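Kit de pliage Kaewmanee à deux bras : deux mois à l'atelier

Note : 2 sur 6

Nous avons monté le kit en août dans l'atelier textile de Plerndale, pour plier des t-shirts de coton avant mise en sachet. Montage correct, notice claire, câbles un peu courts. Le logiciel Pullstead s'installe sans aide.

Les ennuis ont commencé au bout de 120 cycles, avec un code de perte de prise sur la pince gauche.
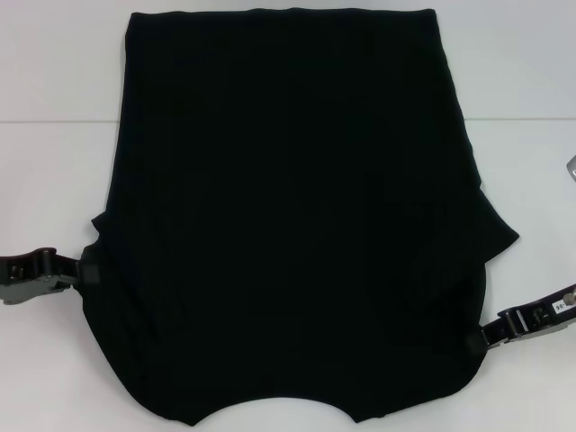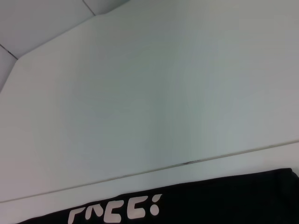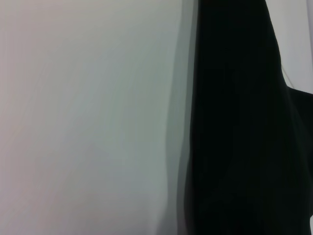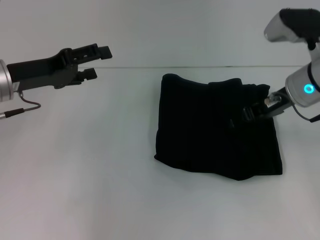
Le défaut vient du seuil de fermeture. Réglé en usine pour un tissu épais, il déclare la prise bonne dès que les doigts se touchent, avec ou sans maille entre eux. Le bras continue donc son programme à vide et l'autre tire seul. Sur la dernière vue, la pince droite serre un pli du tissu noir alors que la gauche est ouverte, sans rien entre les doigts ; un cycle lancé dans cette position doit s'arrêter de lui-même, et le nôtre ne s'arrêtait pas. Le voyant bleu du poignet droit ne renseigne pas sur la prise.

Plus gênant, l'arrêt d'urgence coupe le mouvement mais relâche aussi les pinces. Avec une pièce en l'air, elle tombe. J'ai écrit au support. Usa Duangkaew m'a répondu le lendemain et m'a envoyé un correctif du seuil. Depuis, 1472 cycles et 6 pertes de prise, toutes signalées. Le relâchement à l'arrêt n'est pas corrigé.

À ce prix, j'attendais un réglage par type de tissu dès la livraison. Je garde le kit, avec un opérateur à côté.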